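The Second Life of the Sack
Why the woven bag, and the tape that closes it, still hold small freight together

In the trade in small consignments, the carton receives most of the attention. It carries the printing, the label and the name of the sender. Yet a great many cartons make at least part of their journey inside something much plainer: a large white sack, closed by hand on a warehouse floor and sealed with a few lengths of coloured tape.

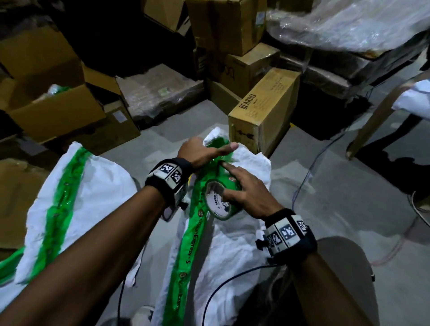
Words: the Trammont Review features desk
Published Thursday, March 18, 2021

The woven sack came into freight from agriculture, where it had long been used for grain, feed and fertiliser. Its merits are easily stated. It weighs little, it folds away when empty, and it will take a load of mixed shapes that no single box could hold without a good deal of wasted space. Its weakness is the cut edge. Once the weave has been trimmed, the threads begin to work free, and a sack that has been opened carelessly with a knife will seldom close well again.

Tape therefore does two jobs. It shuts the mouth, and it covers the seams and edges most likely to fray. Many depots use a printed tape in a strong colour, green being a common choice, so that a consignment may be recognised across a crowded floor and any disturbance of the seal noticed at once. The Trammont handling guide, revised last August, asks that each strip be pressed down along its full length with the flat of the hand before the roll is cut away.

Filling is slower work than it appears. 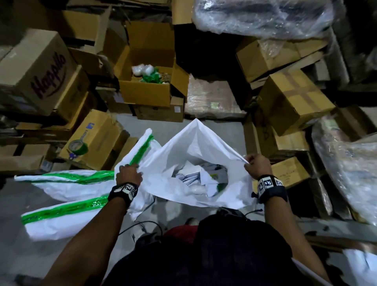
Heavier cartons go to the bottom, with their flat faces together, and lighter pieces are settled into the gaps. Flattened card may be slipped down the sides where a corner is likely to press against the wall of the bag. Packers at the Qaisi depot, which sends out over 80 sacks on a busy day, prefer to work on the floor, where the base of the sack is fully supported and the mouth can be held wide with both hands. Benches were tried there and given up after one season.

The sack must not be filled to the brim. A generous margin of empty material is needed for the closing fold, and it is at this stage that most faults arise. The edge should be drawn level, pressed flat to let out the air, and rolled firmly upon itself.
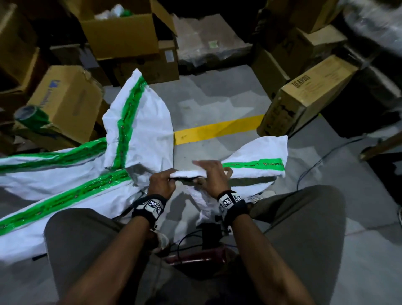

A tight roll gives the tape a firm surface on which to hold. A loose one shifts in handling, and the adhesive lifts at the creases. Fakumura, a supplier of packing materials, advises at least 2 complete turns before any tape is applied, and a further strip laid across the roll for sacks that will be transferred between vehicles.

Sacks in good condition are commonly used again. Old tape is best left in place, as pulling it off tends to bring the surface of the weave with it, and a fresh strip can be laid alongside. Driltiline, which supplies tape to several depots in the district, sells its rolls in cases of 144 and recommends that they be stored on their sides, away from direct heat. Sacks beyond further use are baled separately from card and film for collection at the end of the month.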